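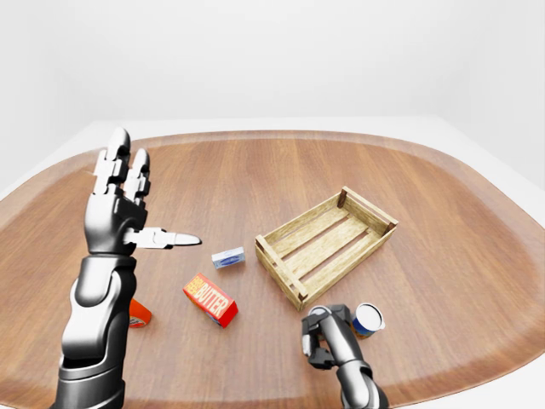

Figure 4. Tabletop with rounded corners and straight grain running from the back edge toward the front.

3.2 Grain direction and buyer preference

Respondents were asked to rate tabletops by outline, color and grain direction. Of the 1,945 households contacted in June, 177 returned complete forms. Reddish-brown surfaces with long, straight grain (Figure 4) received higher ratings than figured surfaces in both the Cocco and Clurnus districts. Corner shape had a weaker effect, except in homes with young children. Incomplete forms were excluded from the analysis. Coding of the written comments followed the scheme of Jara and is given in Appendix 2.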